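Filed under: Home & Table > Makers and Shops
Last updated: Tuesday, November 25, 2025

The woman who runs Tedum does not like the word "collection." Her company sells one set of dishes, called Bilo, and the set has two pieces in it. There is a wide, shallow piece and a small bowl. Both are round, and both are pink.

"People ask me when the rest is coming," she says. "They want mugs. They want a serving platter. I tell them I don't have plans for a platter. I have a wide dish and a small bowl and I am still learning how people use those."

We met in Zavala, where Tedum has its office and a storeroom on the floor above a dry cleaner. She had spent the morning on returns. There were four that week, three of them for color. The customers had expected something closer to peach.

"The website makes it look warmer than it is. I've redone that page twice. It's a pale pink. If you put it on white it almost goes away, and if you put it on brown it looks the way it's supposed to look. So now I tell people to think about their table first."
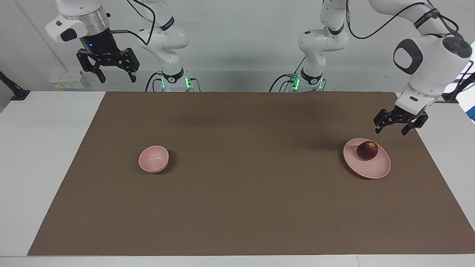

ONE SET, TWO PIECES

She started the company after eight years as a buyer for a kitchen chain. The job taught her what gets left in the cupboard. She would visit stores and ask the staff what they had at home, and the answers were nearly always the same: a full set for eight, of which two or three pieces were used every day and the rest came out on holidays.

"I was the same. I had gravy boats. I had two gravy boats, and I don't make gravy."

The first run of Bilo was 100 sets. She sold them through Ollilix, a housewares shop two streets over, on a shelf next to the dish towels. The shop took them on consignment and gave her until the end of August. They were gone before that, and the shop asked for more, this time with an order form and a deposit.

Since then Tedum has sold 3,418 sets. She keeps the number on a sheet of paper taped inside a cabinet door and updates it on Fridays. It is not a large business. She has one part-time employee, who packs, and a bookkeeper who comes in once a month.

Asked what the two pieces are for, she gives a practical answer. The wide one takes a sandwich, a piece of fish, toast, cut fruit, keys. The small one takes cereal, soup if you are not very hungry, or a single piece of fruit on the counter.

"I do think about fruit a lot," she says. "A big fruit bowl is a nice idea, but most people I know buy five apples and two go soft at the bottom. If you leave one apple out where you can see it, you eat it. Then you put out another one. The others can stay in the fridge."

Does it matter which piece the apple goes on? She says it does, a little. On the wide dish an apple has room to roll if you bump the table. In the small bowl it stays put, and you can carry it with one hand. She uses the wide one when she plans to slice the apple, so the knife and the peel have somewhere to go.

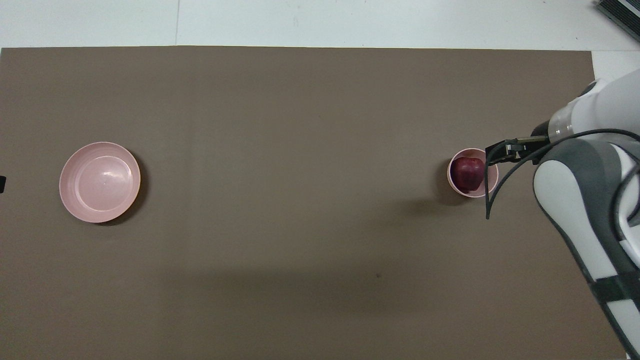 The small bowl was the harder of the two to get right. Early samples had a thinner rim and a narrower bottom, and they tipped when a spoon was left leaning in them. She went through six versions. One was so heavy that her mother, who tests everything, put it down after breakfast and asked for her old one back.

"She was right about that one. I was annoyed for a day."

The final shape was measured against store apples. She bought a bag each week from the same market and tried every one in the sample bowl. She wanted an ordinary apple to sit down inside it and mostly fill it, with enough space to get your fingers around the fruit. Some of the very large ones still sit too high. She has had two emails about this.

The wide dish changed less. Her one rule was that it had to have a raised edge, so that juice or dressing would stay where it was. She calls it a plate on some days and a bowl on others, and the packaging says "wide dish" – a compromise with the printer, who needed an answer by noon.

Storage is the question she gets most from customers after color. The small bowl sits inside the wide dish, and the two together take up very little shelf. She advises against stacking more than four sets high. If a cupboard shelf is shallow, she suggests keeping one set on the table all the time and using it.

She also has opinions on what goes under them. She does not care for tablecloths, which she says bunch up and catch crumbs. She prefers a plain mat in a dark or middling color, large enough that nobody has to line things up on it. Brown is her choice. Gray is fine. She tried a striped one and took it off after dinner.

"With stripes you keep straightening the dishes. I don't want to straighten dishes while I eat."

Not everything has gone well. Last year she ordered too many gift boxes, and 917 of them are still flat in the storeroom, tied in bundles. They were printed with the wrong phone number. She uses the insides for packing and does not expect to run out soon. She also tried selling the small bowl by itself, and stopped after two months because people who bought one wrote in asking for the dish to go with it, and shipping them separately cost more than she made.

The price has gone up once. She wrote to every customer on the mailing list beforehand, 1,825 people at the time, and told them the date. Eleven wrote back. Most of them wanted to know if the color was changing too. It was not.

As for what comes next, she is looking at a lid for the small bowl. It would be flat, so another bowl could stand on top. There are two samples on her windowsill now and she is using both of them at home, one on leftover rice and one on sliced lemon.

"The rice one fits better. I have to find out why."

Bilo is sold at Ollilix in Zavala and from the Tedum office by appointment. Replacement pieces can be ordered by phone, on the number listed on the website. The one on the older gift boxes does not work.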